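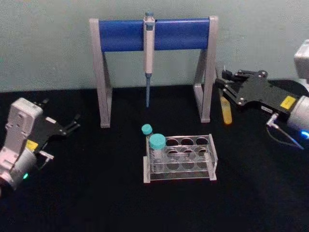

Right gripper holding the sample tube beside the pipette stand. Left gripper open.

Bench notebook, Dorthorpe shared workshop
Project: Darkell two-arm bench
Date: May 24, 2022
Entered by: Mackenzie Landry
Read by: Keegan Kowalchuk

Purpose of session. To establish whether the right arm can place an open test tube in the acrylic rack under operator control, with the pipette stand left in its normal position at the back of the bench. Earlier sessions were carried out with the stand removed. The stand is required for the pipetting work planned for September, and the layout should now be treated as fixed.

Layout. The stand is against the wall with one single-channel pipette hanging from the bar, no tip fitted. The rack is in front of the stand. The two teal-capped tubes are kept at the left end of the rack and were not part of the exercise. The left arm was powered and parked low with its gripper open. It was given no task.

Software. Arnomach controller, build 3726. The build was installed before the session and the saved home positions were carried over from the previous one. Both arms were homed once before the rack was put in place. The right arm came back to its mark. The left arm came back slightly toward the operator side, and the parked position was corrected by hand and saved again under the same name. The old value is written on the inside cover of this book.

Fill. The test tube was filled to no more than half with water and yellow food coloring. Plain water was used in the first session and the level could not be read on the monitor. Coloring should be used until further notice.

Procedure. The operator picked up the tube to the right of the stand, raised it, moved it toward the rack, and lowered it into an empty hole on the right side. The tube is to be gripped above the liquid so that the level stays in view. Speed was limited to 100 mm per second for the carry and reduced by the operator for the final approach. 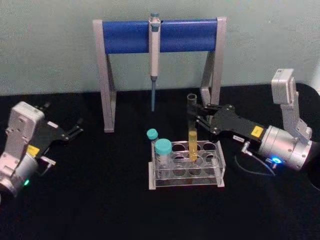 Tube held upright over the right-center part of the rack.

Observations. The carry presented no difficulty. The approach to the hole is the slow part. The rack is clear apart from its gray end plates and the edge of a hole is hard to pick out against the black bench top, particularly on the lower shelf. K. Kowalchuk, operating, reported that he was judging the lower shelf mostly by feel, and on one attempt the bottom of the tube came down on the shelf beside the hole. The attempt was stopped and the tube raised. There was no spill. A ring of white paint marker around the holes in use was proposed. This has been agreed for the top deck only, to keep the sides clear for viewing.

Grip force was left at the setting used for the capped tubes. It is higher than an open glass tube should be given, and it must be lowered before any glass is brought to the bench. Plastic tubes only until a new value is entered here and initialed.

The cable at the right gripper needs attention. It lies in a loose loop and follows the wrist down when the arm is low. A short length of spiral wrap has been requested from Beaulieu, along with two spare finger screws. Until it is fitted, the operator should check the loop before each descent.

Stand clearance. The wrist camera was used to look at the stand from close range, in order to decide how an arm should come up to the pipette handle.
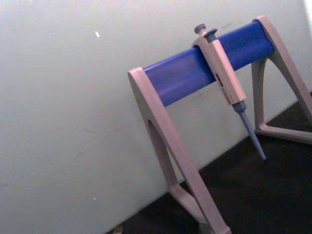
A straight approach from the front is preferred. Coming in from the side brings the gripper body too near the leg of the stand, and the bar leaves little room behind the handle. The distance from the bench top to the underside of the bar was measured with a steel rule at 124 mm. This figure should be entered in the layout file in place of the estimate now there. The feet of the stand are not fastened down. M. Landry will cut a shallow locating strip for them from scrap.

Open items.
Lower the grip force and record the value (Kowalchuk).
Mark the top deck of the rack (Kowalchuk).
Fit spiral wrap when received (Landry).
Locating strip for the stand (Landry).
Repeat the left arm homing check with the rack in place. Not assigned.

Both arms were parked and the controller shut down at the end of the session. The tube was emptied and rinsed.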